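Arico Opens Free Repair Room in the Old Momport Customs House

Household objects, clothes and small appliances can be mended at no cost from September

MOMPORT, 25 January 2019. Arico, the association for repair and reuse, announces that it has signed a lease for the ground floor of the old customs house in Momport. The rooms will become a free public repair workshop with the name Abubakar Repair Room. The opening is planned for September, after the work on the floor and the electrical lines is complete.

The customs house was built in 1936 and has stood without a tenant since the port office moved to the new quay. The city of Momport remains the owner of the building. Arico will pay a small rent and will take care of the heating, the cleaning and the insurance. The lease has a length of 16 years, and this gives the association the necessary security to invest in good equipment.

Residents will be able to bring lamps, radios, toasters, kettles, clothes, bags, chairs, toys and similar objects. At the workshop they will sit together with an experienced repairer and do the work with their own hands as far as possible. Arico asks visitors not to leave an object and go home. The association has made the experience in its earlier mobile workshops that people who stay at the table learn how the object is built, and they come back the next time with more courage.

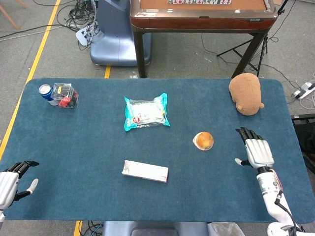 Repair work needs order on the table, and Arico has given much attention to the furnishing of the working places. The Momport rooms will have 40 places, divided between a quiet room for sewing and fine work and a larger room for appliances and furniture. Each place for fine work will receive a soft cover, because small screws roll away easily on a hard surface and paint is scratched in a moment. A felt mat with rounded corners, in a dark teal-blue, lies well on a rectangular table and lets a small part be seen quickly. Parts should be kept in clear plastic boxes, so that the visitor can recognize the contents through the walls, and a small yellow label on the top edge is enough to write down a number. Drinks are welcome in the building, but the house rules ask that they are finished before the work begins. A can that lies on its side beside open parts is a risk that can be avoided.

The sewing corner will be equipped with machines for light and heavy cloth. Visitors may use thread, needles and buttons from the common stock without payment. For special materials, for example zippers or leather, a price list will hang at the entrance, and Arico will sell these materials at the same price at which it buys them.

For appliances, safety has the first place. Every object with a power cord will be tested before the repair and again before it leaves the building. If an object does not pass the second test, it will not be given back in working condition, but the owner can take it home with the cord removed or leave it for spare parts. Microwave ovens, gas appliances and car batteries cannot be accepted. Bicycles can be accepted only in the yard and only in dry weather.

The equipment is financed by a grant from the Atmont Foundation, which has supported Arico in the past with the mobile workshops in the villages along the coast. The foundation pays for the tools, the tables and the lighting during the first 2 years. After this period the workshop should cover its costs from membership fees, donations and the sale of spare parts. The repairs themselves will stay free of charge, also for persons who are not members.

Arico is now looking for people with knowledge in sewing, electrical repair, woodwork or clocks who can give one evening in the month. Formal diplomas are not required, except for the persons who carry out the electrical tests. New helpers will be invited to an introduction before the opening. The association also collects used tools in good condition, in particular screwdrivers, pliers, clamps and soldering irons. Power tools can be accepted when the manual is present.

The opening hours and the registration form for helpers will be published on the notice board of the customs house and on the website of the association. Journalists who wish to visit the rooms during the building work are kindly asked to register with the Arico press office in Momport. Closed shoes are required on the site.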